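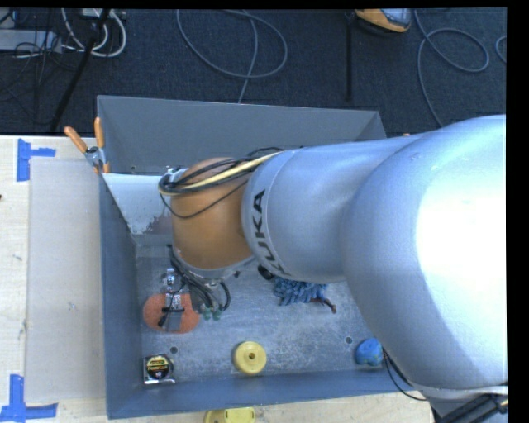
Plunach will open its household returns counter in Ernavach this March, taking back small hardware and cleaning goods that customers bought and never used. Items go into open gray metal bins on wooden tables, and a single bin can hold an odd mix — an orange oval pad lying a short way from a tape measure in a silver case. Each piece is then checked, priced and put back on the shelf.

The counter follows a trial at the Dalisay store, where 273 customers brought in 753 items. Of those, 148 were passed on to Fimell, a repair shop.

"People have drawers full of this stuff," said Nghĩa La, store manager at Ernavach. "We'd like to sell it to someone who needs it."

The first 100 customers will receive a store voucher. The counter opens at 9 a.m. and no receipt is required.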